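Speaker notes, Trimthorpe meetup
Reading time: 2 min
Last updated: 2025-06-24

OK, so start with the finger pads, people always ask about those first. Rubber, ridged, and they wear faster than you'd think! We swap a pair every 2000 grasps, and Lejla keeps the tally on a sheet by the bench. (Pause here, let them groan about paper.)

Then the cleaning story. Last December I skipped a wipe-down and lost 63 demos to slipping cloth, the whole afternoon gone. Now it's a damp wipe before each session, dry it, press the two pads together and look for a gap at the top. If there's a gap, back off the screws and reseat. Doina does it in two minutes, I take five. 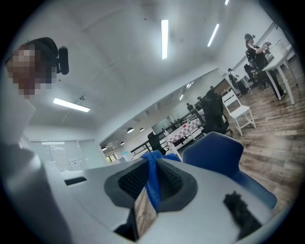 Next bit is the strap and bracket. Check them by hand, wiggle, don't trust your eyes. Ognjen had one work itself free at episode 103 and we only caught it when the wrist angles went weird. Mention the thread lock, mention that Kollura ships the spare screws a hair too long, so keep the old ones.

Cloth folding is the hard test for fresh pads. If they can pinch one layer and let go cleanly, they're good for everything else on our list.

Thank Senad for the jig drawings. Questions, and if there's time, pass the worn pads round the room.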